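From: Jannik Hinrichs
To: Mastmont Readers list
Date: 15th November
Subject: Re: March pick, and the length problem

Rüdiger Frerichs wrote:
> I still say we do the Doherty in March. It's only
> 1,036 pages, and the last 27 are notes. If we start
> now, everyone has plenty of time.

Rüdiger, you said the same about the last one, and I remember how many of us got to the wedding. I was on page 219 and bluffing hard.
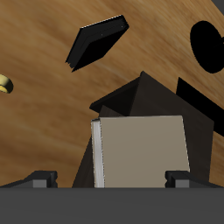
My counter-offer is Mututari. It's short, it has a plot, and you can hold it up in bed without hurting your wrists. The library has seven copies – I called – and they'll let us keep them over the holidays if we ask nicely. I've been told not to be the one who asks.

If people really want the Doherty, could we at least split it over two meetings? Part one ends at the shipwreck, so there'd be something to argue about.

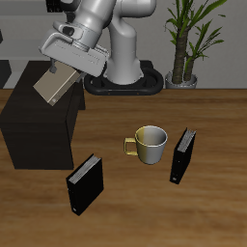
Votes to me by the end of the month, please. Last time three people voted for a book that wasn't on the list, and one of them was Rüdiger. I'm bringing the cheese again unless somebody stops me.

Jannik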